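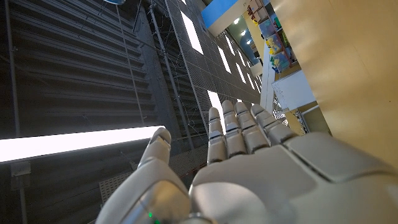

Please could the lights be done before anything else this time, one reader of the last checklist wrote to us, as by the time we got to them in February everyone was tired and wanted their tea, and the notes for that section were two words long.

A very fair point, and thank you for it. Lighting has been moved to the top, and I have tried to write proper comments beside each item instead of a row of ticks. Do keep sending your remarks in. They are read, even if it takes me a while to answer them.

Hillex Hall, Wulness site
General building safety walk-round, walls, lights, mesh and overhead
August 2021
Carried out for: Uvotia
Time allowed: 45 minutes (we went over, as usual)

Marks used: OK = no action. W = watch, look again next time. A = action needed, see the list at the end.

Lighting

Long tube light by the louvred wall: lit. OK
Nice and bright along its whole length, and I stood under it a good while to see if it would flicker, but it was perfectly steady. It is strong enough to dazzle if you look up at it from close by, so please mind your eyes when you are checking the slats behind.

Tube ends and holders: W
No browning that I could make out from the floor. I would like to see them from a step next time, with the power off and somebody holding the bottom of the steps.

Other ceiling lights: OK
All came on at the switch. There was a short hum on starting up, which I have noted before and which seems no worse than it was.

Switch labels: A
The old handwritten labels have faded so badly that I turned off the wrong lights and had to apologise to the people at the far end. New ones wanted, in nice big letters.

Louvred wall

Slats, general: OK
The dark grey slats were looked over from one end to the other and gently pushed by hand as high as I could reach. Nothing rattled. They do hold the dust on their upper edges, and with a wall that colour you don't notice it until you run a finger along, so a soft brush and the vacuum cleaner would be a kindness before the colder months.

Pipe near the wall: W
Brackets firm to the touch. The paint has lifted a little at one of them and I have put a bit of pencil beside it, so that whoever comes next can tell if it has spread.

Cables and thin wires at high level: W
Tidy enough, and well above head height, but I would dearly like every one of them to be tied back properly and labelled at both ends. If you are adding a new one, please do this as you go. It is a much bigger job afterwards, and it is always somebody else who ends up doing it.

Wire mesh

Mesh panels, fixings: OK
Checked at the corners and along the bottom edge, and given a good firm shake. The squares are small enough that fingers don't go far in, but the cut ends of wire are another matter, and those need looking at every single time. I use an old cotton glove for it, dragging the palm slowly along the edge, and if it catches then there is something to file down. 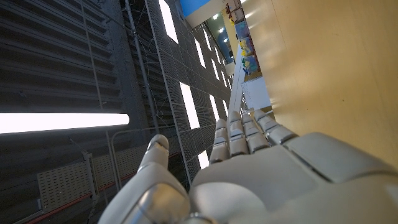 The glove caught twice on the lower edge, both times on tiny burrs that a minute with a hand file would see to. I have tied a scrap of red wool at each spot, so please don't remove the wool until the filing has been done.

Items hung on the mesh: W
I know how handy it is for coats and bags, and I have done it myself, but it pulls the fixings and it blocks the light that comes through. Rattanakul, who supplied the panels, ask that nothing be hung from them at all. Hooks on the solid wall would be a happy answer for everyone, I think.

View through the mesh to the walkway: OK
Clear. Please keep it so. I would much sooner people could see one another coming.

Woodwork

Large wooden panel, face: OK
A lovely warm colour and a pleasure to look after. I went over it with the flat of my hand for splinters and found none. A barely damp cloth is all it wants, and please, no polish with silicone in it, as it makes the surface slippery and the floor next to it worse.

Large wooden panel, edges: W
The edges take more wear than the face and deserve a slower look. There is one place where the grain feels slightly raised. I rubbed it down with fine paper while I was there and it was much better for it.

Screws and supports: OK
All tight. I had the right screwdriver with me for once.

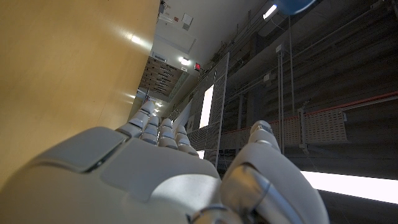 OVERHEAD AND CEILING

Fixtures mounted at high level: OK
Looked at from the floor with the torch. Everything seemed to be sitting squarely and I couldn't see any gaps opening up where things meet the ceiling. The torch needs charging the night before if you mean to use it for the whole round.

Short leads and loose cable ends: W
Anything with a lead on it should have that lead accounted for, either plugged in or capped and tied. I wasn't certain of every one from down below, so I have left this as a watch and not a tick.

Signs of damp: OK
No staining that I could find, and we had had a good deal of rain the week before, so I was quite encouraged.

Actions from this visit

1. New switch labels. To be done within 14 days.
2. File down the burrs on the lower edge of the mesh, then take off the red wool.
3. Brush and vacuum the louvred wall, top edges of the slats especially.
4. Price up a row of hooks for the solid wall and let Uvotia know the cost.

Comments received since the sheet went up

The hum on start-up is worse on cold mornings, if that helps whoever looks at it. Otherwise I agree with all of this.

It does help, thank you. I will come in early one morning in February and have a listen.

Could the hooks go near the door? We come in with wet coats and by the time we have crossed the floor there is a trail behind us.

I hadn't thought of the wet floor, and it ought to have been on the sheet in its own right. Near the door it is, provided they don't stick out into the way through. I have added a line for it on the next checklist.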